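Notice of Reassignment, Palville Annex

To all residents of the second floor:

In accordance with the house rules adopted at the founding of Palville in 1864, the contents of a vacated room shall be held for 18 days, listed, and offered to the next of kin. Where no kin can be found, the contents pass to the common room. The room formerly held by Ji-hoon Son, numbered 513, was vacated in January. The period of holding has ended. The undersigned was directed to prepare the list and does so below in the form of a letter, the printed schedule having proved too short for the purpose.

Mr. Son left a bed, a lamp, a coat with the lining mended in a different thread, and a set of saucepans bearing the mark of the Alvarado store. These were entered without difficulty. He also left a table and its cloth, and on the cloth, a green cube with numbers written on it by hand in black.

The schedule requires that every object be entered under a use. The undersigned made inquiries. The residents of the neighboring rooms stated that Mr. Son had played a game with the cube in the evenings, alone or with whoever knocked. One resident called the game Mamau. Another had always heard it called Kevaneo and was firm on the point. Both agreed that the cube was never thrown. It was set down on the table, and the player touched one side of it with one finger and waited.

It was not possible to learn what the player waited for. The resident of the corner room stated that a person knew when the turn was over. Asked how a winner was decided, she replied that Mr. Son kept the score and that she had never thought to ask him for it. A search of the drawers produced no record of any score. It did produce a quantity of string, a receipt for lamp oil, and a folded paper on which was written, in a careful hand, "The 1 goes up. The 2 looks at you."

The undersigned placed the cube on the cloth according to this instruction.
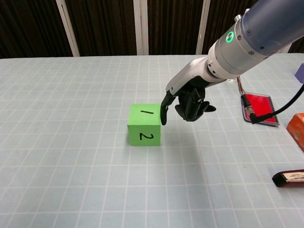 The tablecloth is a pale blue-gray, with thin white lines crossing to form a grid, and it was first supposed that the lines were part of the game. The residents did not support this. Mr. Son had bought the cloth to hide a burn in the table, they said, and would have bought a plain one if the store had carried it. The cloth has therefore been entered under Household Linens. The burn has been entered under Damage, Prior.

The cube remained. Under Games and Amusements, the rules call for a complete set, and the undersigned could not certify that a single cube was complete. Under Keepsakes, a relative must sign. Under Tools, the object must be shown to do something. The undersigned kept the form open on the windowsill for the better part of an afternoon – the light in that room is good until four o'clock – and at the end of it had written nothing in the third column.

At that hour the resident of the corner room knocked, although the door was open. She asked whether the table was in use. She was informed that the room was under inventory and that residents were not admitted until the list had been signed. She said that she understood, came in, and sat down. She put one finger against the side of the cube. The undersigned did not consider it proper to leave an item unattended while it was being handled, and took the other chair.

The following is therefore submitted for approval. The bed, lamp, coat and saucepans are to pass to the common room. The table and cloth are to stay where they are. The cube is to stay on the cloth, entered as Fixture, and room 513 is to be withheld from assignment until the undersigned can report on the matter of the score.

A second chair cushion is requested.

Respectfully submitted,
Office of the Registrar, Palville Annex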